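Workshop notebook, Banda bench
January, entry opened 9:40 a.m.

Moisture readings resumed on the Zadlow loom parts. The breast beam was weighed at 1144 g before oiling and 1070 g after the old finish was stripped, so the two figures are entered in reverse order on the card. Card to be corrected.

The reed is stamped 1942. It has 275 dents, two of them bent. Straightening is deferred until the Wumbei replacement wire arrives. Dremora oil is not to be used on the heddle bars.

Room humidity to be logged at opening and closing.
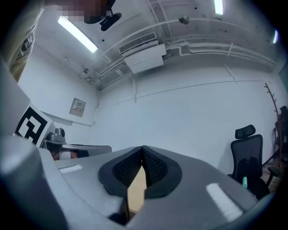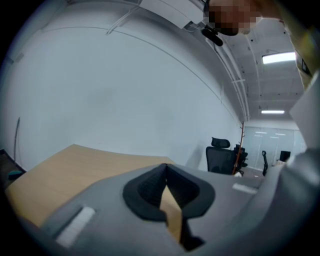 Both views: indoors, January.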